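Film night at home, and how to get your kitchen and front room ready for it

I love a film festival, I really do, but I love one even more when I can pause it and put the kettle on. We've been doing our own little one every June (three films, one long Saturday, as many friends as the sofa and the floor will take) and over the years I've scribbled so many notes on the back of the programme that it was time to type them up. Take what you like!

## The day before

**Make the popcorn seasoning, not the popcorn.** Popcorn goes leathery overnight however good your tin is. Seasoning keeps beautifully. Grind fine salt with smoked paprika and a pinch of sugar in a pestle and mortar until it's almost dust, because coarse salt just slides off and sits at the bottom of the bowl.

**Freeze your ice flat.** Pour water into freezer bags, squeeze out the air and lay them on a tray. Give each one a whack with a rolling pin when you need it. Far quicker than fighting with trays, and it stacks!

**Wash the throws early.** Thick blankets take an age to dry, and a damp one smells of dog even if you've never owned a dog. Hang them over two lines with a gap in between so the air gets up the middle.

**Test the film.** All of it, or at least the first few minutes and a bit from the middle, with the sound up. One year we had a gorgeous old drama cued up, everyone settled, lights off, and it was dubbed into a language none of us spoke.

## A screen from a sheet

You don't need a proper screen. A plain white cotton sheet does very nicely if you get the creases out, and the trick is to iron it slightly damp and hang it straight from the board while it's still warm.

- Fold the top edge over a broom handle or a length of dowel and pin it every hand's width.
- Do the same at the bottom so it hangs taut.
- Put a dark blanket behind it if there's a window. Light coming through from the back washes the picture out completely.
- Bulldog clips down the sides will pull out the last of the ripples.

If the wall is pale and smooth, skip the sheet altogether. Fill any old nail holes, let the filler dry, and rub it back with 120-grit paper until you can't feel the edge with your fingertip. Matt paint only! Silk finishes give you a bright blob in the middle of everybody's face.

## Popcorn that pops

Use a heavy pan with a lid. Put in the oil and three kernels, and wait. When those three have gone, tip in enough corn to cover the base in one layer, take the pan off the heat for 20 seconds, then put it back. That little rest brings all the kernels up together and you end up with hardly any duds. Keep the lid a crack open so the steam gets out, and shake now and then.

Season it in a big paper bag. Fold the top, shake it like mad, done. Butter goes on last, melted and in a thin stream, or you'll have one soggy corner and lots of complaints.

## Keeping the noise down

Everything rustles in the quiet bits. Decant crisps and sweets into bowls before you start, and line the bowls with a cloth napkin if they're metal. Felt pads under the chair legs are well worth the bother, and a folded tea towel under the drinks tray stops the glasses chattering whenever the bass comes in.

For speakers that buzz, try lifting them off the shelf on a couple of old mouse mats cut to size. It costs nothing and you'll hear the difference straight away.
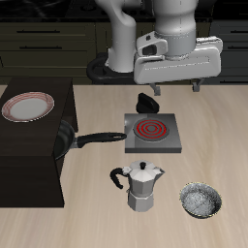 Lama Moussa wrote to say that she puts her speakers on halved tennis balls, round side down, and that it cured a rattle she'd been blaming on the floorboards. She also freezes grapes for the interval in place of ice lollies, as they don't drip on the cushions. I've tried both now and the grapes are a triumph, though do cut them up if there are little ones about.

## Afterwards

Butter on upholstery wants cornflour, and plenty of it. Pat it on, leave it overnight, brush it off in the morning and only then go near it with a drop of washing-up liquid in warm water. Test that on a hidden bit first.

For red wine, blot and blot and blot (never rub), then cold water, then blot some more. Burnt sugar in the popcorn pan lifts off if you fill it with water and simmer it for a few minutes with the lid on.

Unpin the sheet before you go to bed, too. Pins left in overnight can leave rust spots if the room's at all damp, and I've got one good sheet with a neat row of orange dots along the top to remind me.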